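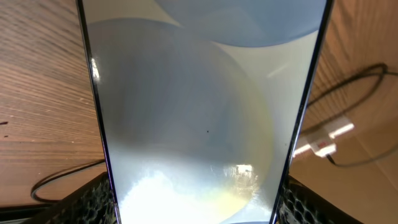 Adjoa Agbenyega: Bei uns in Grulau machen die Roboterarme das seit Mai und ich will nicht mehr zurück! Meine Frage: Wie teilt ihr die Schichten neu ein?

Antwort 1
Rotieren! Bei Rekwood wechseln wir alle zwei Stunden zwischen Arm und Endkontrolle. Früher haben wir 1148 Geräte pro Woche selbst angesteckt, jetzt richten wir ein und prüfen — viel spannender, und mein Handgelenk dankt.

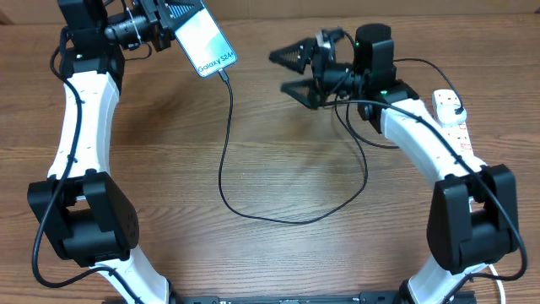
Zwei Arme, ein Galaxy S24+ am Ladekabel

Antwort 2
kommt auf den betrieb an. bei uns 5 leute, donnerstags schulung, läuft super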